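Home | Forums | New posts | Search | Log in
Print this page | E-mail this thread

Petgate Community Boards > House & Home > Laundry and mending
Thread: whites going grey, what am i doing wrong

hobnail_jo wrote:
Right, at my wits end. New house, hard water area, every white thing I own comes out the colour of dishwater. Two bath towels, school shirts, pillowcases. Washing at 40, Dritance powder, full scoop. Machine is a Cordeiro, 11 years old, came with the house. Is it the machine?? Don't want to spend 459 quid on a new one if its just the powder.

marrowfat wrote:
Not the machine. Hard water eats powder. You need more than a scoop, look at the back of the box, theres a hard water line. And do the whites on their own. Cotton of mine, stays white with nothing fancier than that:

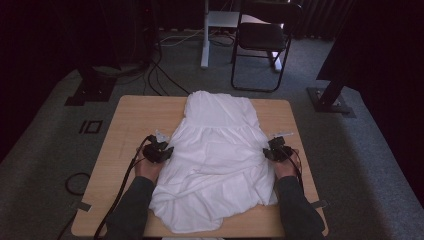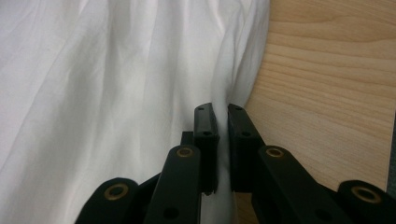 White cotton, still wants an iron.

hobnail_jo wrote:
Ok that is properly white. What temp?

marrowfat wrote:
60. Always 60 for cotton unless the label says no.

Tilda_under_stairs wrote:
Disagree on 60 for everything. Shrank a christening gown that way, my own fault, label was gone. 40 with a long soak first does the same job. Bucket, soda crystals, overnight, done.

marrowfat wrote:
Soda crystals are fine but 40 doesn't shift body grease. Thats what the grey is half the time.

Tilda_under_stairs wrote:
It does if you soak. Thats the point of the soak.

pegbag wrote:
Has anybody asked when the machine was last cleaned? Jo have you pulled the drawer out. Mine had black slime behind it when we moved in, in January, and I'd been blaming the water for weeks. Empty hot wash with soda crystals, clean the filter, wipe the rubber seal. Put a tray down before you open the filter.

hobnail_jo wrote:
Filter?

pegbag wrote:
Little flap bottom right on most of them. Oh dear.

hobnail_jo wrote:
Found it. 3 hairgrips, a button and something I am not going to describe. Water everywhere, didn't read the bit about the tray.

Brokard_Bill wrote:
Bleach. Capful. Don't know why people make such a performance of it.

Tilda_under_stairs wrote:
Because it yellows anything with elastane in it Bill and school shirts are half polyester. We had this exact argument last year.

Brokard_Bill wrote:
And I was right last year. 20 years of bleach and my vests are spotless

marrowfat wrote:
Wouldnt use it on frills or anything gathered either. Doesn't rinse out of the seams well. Oxygen stuff is kinder.

Jasmina Đorđević wrote:
Hello, late joining. I did hotel linen for years. Two things: don't stuff the drum, you should get your hand in flat above the load. And no softener on towels, it coats them and they hold the dirt. For what's already grey, one hot wash with double powder and nothing else in there, then another with no powder at all. You'll be surprised what comes out in the second one.

hobnail_jo wrote:
Thank you, I do stuff the drum. Guilty. Will do the empty wash tonight then towels at 60, shirts in Tilda's bucket. Keeping Bill's bleach for the loo.

Brokard_Bill wrote:
Your loss

pegbag wrote:
Let us know how the towels come out. And dry the seal after!!

Page 1 of 1 | Back to Laundry and mending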